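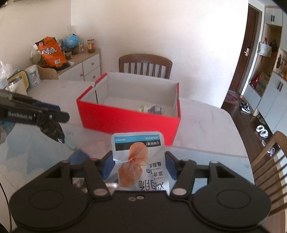 A snack pouch in the grip of one hand-held tool, with a second tool at left and the open red box on the table.

I have now packed the same red box more times than I've packed a suitcase, and I travel a lot. Kwan-ho Peng handed me the grippers on a Thursday, pointed me at a dining table and told me to put the snacks away. So I did. Then I took them out and did it over again!

The idea behind Zitance, the project Peng runs with Tin-yau Liu, is simple enough to explain over lunch (they did, with their mouths full). A robot can learn a chore by copying people, but driving a robot arm by remote control to show it the chore is painfully slow. So they skip the arm. You hold the grippers yourself, squeeze the fingers open and shut, and a camera on the tool records what the robot would see if those hands were its own.

Pouches are the hard part. A bottle stays bottle-shaped, but a bag slumps and slides and folds over right when you think you've got it. My first few went in sideways. Liu told me to keep going and not fix anything, which felt rude to the box, but she wants the wobbles too. A robot that has only watched perfect packing has no clue what to do when a bag tips over.

Their result so far is what got me on the train. The team trained one version on 300 demonstrations from a single kitchen, and another on the same number spread over 39 homes, with all the clutter people live with. Then both got 60 tries in a home neither had seen. The single-kitchen robot managed 8. The other one packed the box 39 times (yes, same number, and Peng is tired of people asking).

What they can't do yet is the lid. Liu has a theory about wrist angles that I followed for maybe a minute, and they'll start recording lids in March. My forearms were sore the whole ride home, and I've volunteered to go back.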